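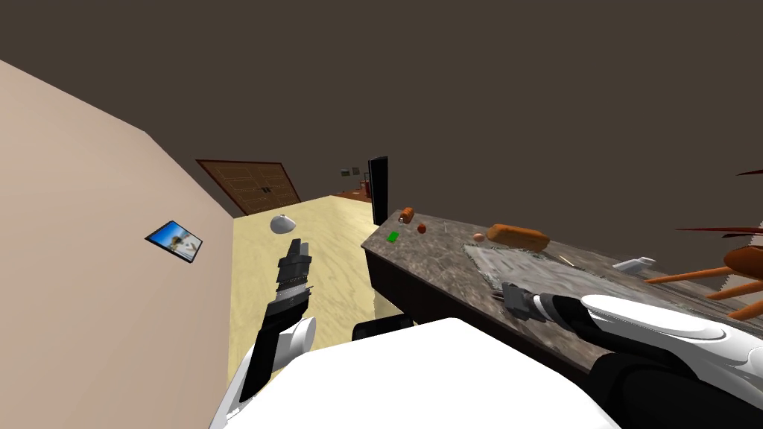

シミュレーション故障調査 協力者の募集(Nultowプロジェクト)

Orkbridgeでは、双腕ロボットのシミュレーション環境で起きた不具合について、記録を確認してくださる協力者を募集いたします。

昨年の11月、台所での片付け作業の試験中に、グリッパーが指令のない時に開いてしまう故障が出ました。223回の試行のうち、31回で確認しました。原因はまだ分かっておりません。制御ソフトのTutusの更新と関係があると考える者もおりますし、接触計算の問題だと考える者もおります。実機で同じことが起こりますと、持っている物が人の足に落ちる危険がありますので、実機の試験は現在止めております。

お願いしたい作業
手首側の視点の記録を再生し、指が動き始めた時刻を表に書いていただきます。指令の記録と合わない所があれば、短いコメントも付けてください。コメントは日本語でも英語でもかまいません。 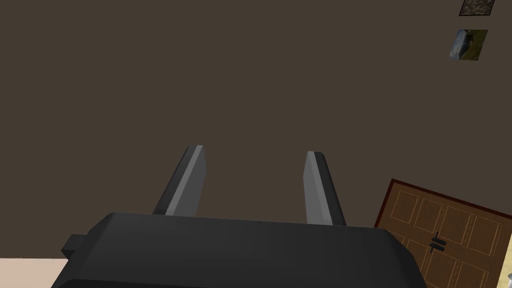
手首側の視点。二本の指の間に物がない状態

応募の条件
・ロボットの経験は必要ありません。物理シミュレーションを使ったことがある方は、応募の時にお知らせください。
・同じような映像を長い時間見ることになります。画面酔いをしやすい方には、お勧めいたしません。
・記録を外部に出さないという同意書に、署名をお願いいたします。

期間と場所
作業は全部で23時間です。自宅でもできますが、最初の説明だけはKhamphan棟の2階で行います。説明の担当はAnayeli Beltránです。一日の作業は3時間までとし、途中で必ず休憩を取ってください。

募集人数は6名です。前回の募集には46名のご応募をいただき、お返事が大変遅くなりましたことをお詫びいたします。今回は、選考の結果を二週間以内に全員の方にお送りします。

応募の方法
お名前、ご連絡先、作業ができる時間帯を書いて、当社サイトの応募フォームからお送りください。件名は「故障調査」としてください。締切は2021年4月15日です。謝礼は時給でお支払いいたします。金額は説明の前に書面でお知らせします。

安全に関するご質問は、試験責任者のFulgencio Arellanoがお答えします。フォームの「質問」の欄にお書きください。応募をされない方からのご質問も受け付けております。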